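Plundbridge Civic Fellowship Opens Nominations for Its Mentor of the Year Honor

New award will recognize the people who help neighbors step into public life

PLUNDBRIDGE, 07/01/2024

The Plundbridge Civic Fellowship is delighted to announce that nominations are now open for its first Mentor of the Year honor, a new recognition for the patient, generous people who have helped somebody else find their footing as a leader in our community. The honor will be presented at the Fellowship's fall supper at Mbeki Hall, and anyone who lives, works, studies or worships in Plundbridge is warmly invited to put a name forward.

Those who have followed the Fellowship over the years will know that most of our attention has gone to the fellows themselves. Each class spends seven months together, meeting in the evenings, visiting the places where decisions get made in this town, and working on a project of their own choosing. Past fellows have gone on to serve on school boards and library boards, to open shops on Canal Street, to coach, to run for office, and in one case to bring back the Saturday bus to the hospital, a thing many of us had given up on ever seeing again. We are terribly proud of them all, and we say so at every opportunity (our friends may feel we say so a little too often).

But when we sit down with fellows at the end of the program and ask how they came to apply, the story very often begins with somebody else. A shift supervisor left the application on a break room table with a sticky note on it. A piano teacher, a great-aunt or a retired letter carrier said, in so many words, "You ought to be doing something with that." The new honor is for those people.

"I've read a great many application essays in my time here, and I could tell you more about other people's neighbors than is probably decent," said Ingeborg Mühlbauer, executive director of the Plundbridge Civic Fellowship. "There is a name in nearly every one of them. It's somebody who drove them to their first meeting, or who stayed late and explained how a budget works, or who just kept asking how it was going. I started writing those names down in the back of my calendar some years ago, and by this June the list had gotten long enough that I brought it to the board and said, well, we had better do something about this."

The board agreed that same evening, and the discussion that followed, about what to call the honor and who ought to be eligible, ran so late that the building had to be locked up around us. In the end the rules were kept as simple as we could make them. A nominee may be of any age and any line of work, paid or unpaid. The mentoring may have happened on the job, in a classroom, on a ball field, at a kitchen table or anywhere else. The person being nominated does not need to have held a title or office of any kind, and the person they helped does not need to have been a fellow.

Presenting sponsor for the honor is Vovex, which has had its workshops on the east side of town for many years and whose employees have been among the steadiest friends the Fellowship has had. Vovex will cover the cost of the supper tickets for every nominee and one guest, so that all of them can be in the room whether or not their name is called. The company has also agreed to give its employees paid time off to serve as readers, which will be a tremendous help once the envelopes start arriving.

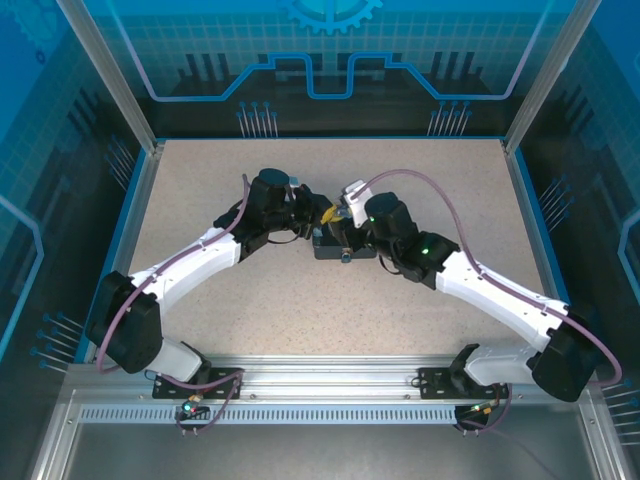

"When we were asked whether we'd take part, it was a very short conversation," said Henrike Görtz, director of community partnerships at Vovex. "I came to Plundbridge knowing not one soul, and a woman in our shipping office took me along to a neighborhood association meeting in my second week, mostly, I think, so that she'd have somebody to sit with. I've been going ever since. She would be mortified if I used her name in a press release, so I won't, but she should expect to be nominated."

Additional support comes from the Wernirero Bakery, which will be providing the bread and the dessert for the supper, as it has done for our graduation dinners for as long as we have held them. Returning guests will be glad to hear that the plum cake is on the menu again.

HOW TO NOMINATE

Nominations take the form of a letter. We considered a longer form, with boxes and ratings and so forth, and set it aside after several of our alumni told us they would find it hard to fit a person they loved into a box. A letter of 200 words is plenty, though we won't be measuring. Tell us who the person is, how you know them, and what they did that made a difference to you or to somebody you know. Small stories are very welcome. If there was a particular afternoon or a particular piece of advice that has stayed with you, please put it in.

Letters may be typed or written by hand, and they may be in any language; we have readers lined up for several and will find others as needed. Young people are encouraged to write, and so are groups. If a whole team or choir or night class would like to sign one letter together, that is perfectly fine and will be counted as a single nomination.

Please include a telephone number or mailing address where we can reach you, and one for your nominee if you have it. You are free to tell your nominee what you've done or to keep it a surprise. If you would like it kept a surprise, say so plainly at the top of the letter, as we do telephone people and would hate to spoil it.

Letters can be dropped off at the Fellowship office on the ground floor of Mbeki Hall during business hours, or slipped through the mail slot at any other time. There is also a box on the circulation desk at the Plundbridge Public Library, and another beside the register at the Wernirero Bakery. Nominations close at the end of the summer, on the Friday before Labor Day.

HOW THE HONOREE WILL BE CHOSEN

Every letter will be read by at least two people. The first readers will be a mix of Fellowship alumni and Vovex employees, working in pairs, and they will pass along 20 letters to a final panel of seven. The panel will be made up of past fellows from different classes, with no more than one from any single employer. Current board members and staff of the Fellowship may not serve on the panel and may not be nominated this year, a rule Ms. Mühlbauer proposed herself.

Readers will be looking for care and constancy over time, and for evidence that the person being mentored went on to do something for others in turn. They will not be giving extra weight to well-known names, and the number of letters a nominee receives will have no bearing on the outcome. One letter is enough.

The honoree will receive a framed print of the old mill bridge by a local printmaker, along with a place in the next Fellowship class to give away to a person of their choosing. That last part was the idea of an alumna from one of our earliest classes, and it was greeted with applause when it was raised. The place carries full tuition and may be given to anyone of working age in the Plundbridge area. The honoree will have until the new year to decide.

All of the letters, from first to last, will be copied and given to the nominees to keep, unless the writer asks us not to. We expect a good many people will learn for the first time that evening what they have meant to someone, and we have asked the hall for extra napkins.

ABOUT THE SUPPER

The fall supper will be held in the main room at Mbeki Hall, with doors opening early for anyone who likes to get settled and visit a little before the meal. Tickets will go on sale to the public after nominations close. As in past years there will be a number of seats set aside at no charge for those who need them, and you only have to ask; we don't require any explanation. The hall is accessible by ramp from the parking lot side, and child care will be offered in the room downstairs. Music will be provided by the Plundbridge High School string players, who were such a hit last time that we've given them a longer program.

Businesses and congregations that would like to host a table are asked to get in touch with the office before the end of the summer so that we can plan the seating properly.

ABOUT THE PLUNDBRIDGE CIVIC FELLOWSHIP

The Plundbridge Civic Fellowship is a nonprofit leadership program serving Plundbridge and the surrounding townships. It brings together people from all walks of life for a shared course of study in local government, public speaking, budgeting and community organizing, and supports each of them in carrying out a project for the public good. Tuition is charged on a sliding scale, and no applicant has ever been turned away for lack of funds. Applications for the next class will be available at the Fellowship office in the fall.

MEDIA CONTACT

Reporters who would like to speak with Ms. Mühlbauer, Ms. Görtz or any of our alumni are welcome to call or stop by the Fellowship office at Mbeki Hall, Plundbridge. Mornings are best.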